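## How do you keep track of spare parts when they all look alike?

**ridgeline_pam**

I do small repairs out of my garage in Trisbridge, mostly office chairs, filing cabinets and printer stands. Over the years I have kept every leftover piece that looked useful. I sat down in January and made a list, and it came to 400 items. I can name less than half of them.

The screws and casters are easy. The trouble is the dark covers and plates with rounded corners. They have no writing on them that I can find, and they came off so many different things that I no longer remember which is which. 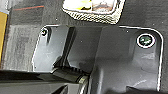 I have five Fumport bins with dividers, and I tried sorting by size first. That worked until I needed something for a specific cabinet and had to go through all five. Then I tried sorting by brand, but half of it ended up in a bin marked "unknown," so I was back where I started.

I don't want to buy software for this. I have a spreadsheet, a roll of 200 stick-on labels and a shelf along the back wall. Should I sort by what the part came off of, by what it does, or just give everything a number? Also, how long do you hold on to something you can't identify?
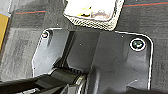
**Kálmán Kelemen**

Number the bags and leave the parts in any order. Sorting by type always breaks down because some pieces fit in two groups, and you won't remember which one you picked.

What I do:

1. Put each part in a clear zip bag with its own screws, if you have them.
2. Stick a number on the bag. Use the label on the bag only, since the glue leaves a mess on painted parts.
3. In the spreadsheet, write the number, the bin, what it came off of, and the distance between the holes, center to center.
4. File the bags in number order.

The hole spacing is the column I use most. When someone brings in a cabinet with a piece missing, I measure the cabinet and search for that number. It works even when I have no idea who made the part.

You have more parts than labels, so put identical ones in the same bag and write the quantity in the sheet. Leave the loose screws out of it. Sort those by thread and length in a drawer.

For unknowns, I write the month on the bag and give it two years. After that it goes to scrap.

**dusty_bench**

just throw most of it out. I had a whole closet like that and used maybe one thing a year from it

**Orla in the shed**

I agree with the numbers, but I'd add a photo column. Take the picture next to a ruler and name the file with the bag number. I skipped this the first time and had to open every bag again.

One caution on the bins. If yours are the Puteck kind with the snap-in dividers, small parts slide under them when you carry the bin. I think the Fumport dividers go all the way down, but check before you load them up.

**ridgeline_pam**

Thanks. I bought bags this morning and have the first bin done. The hole spacing column already matched two covers to a Cheon cabinet I've had waiting. Going to add the photos as I go. The scrap pile is growing too, dusty_bench.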